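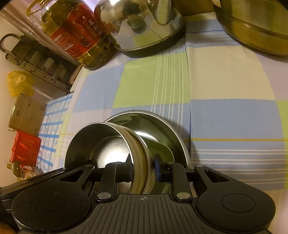 Shared kitchen, Basberg hall – monthly safety check, July

Filled in after the morning round. Please read the comments before you use the kitchen.

1. Gas valve closed when the stove is off: OK

2. Stove hose, date and condition: OK
Comment: Hose is from Goossens, good for one more year. I wrote the date on the tape.

3. Fire blanket on its hook: OK

4. Extinguisher, pressure and seal: NOT OK
Comment: The needle is in green but the seal is missing. I have asked Dritik for a new one.

5. Exit door opens fully from inside: OK
Comment: It opens, but a crate of bottles was standing before it. I moved it to the storage room. Please do not put it back.

6. Fridge temperature: OK
Comment: 4 degrees on the top shelf, 6 near the door. Keep milk at the top.

7. Sockets near the sink: NOT OK
Comment: 2 of 14 sockets in the kitchen have a cracked cover. I put red tape on them – do not use until they are changed.

8. Extension cords: OK
Comment: The label says 1,000 watts maximum. The kettle takes over 2,000, so it must go directly in the wall.

9. Floor mat by the sink: OK, one corner is lifting a little

10. First aid box: PARTLY
Comment: Burn gel is finished. Plasters are enough.

Open points 4, 7 and 10 will be checked again in August.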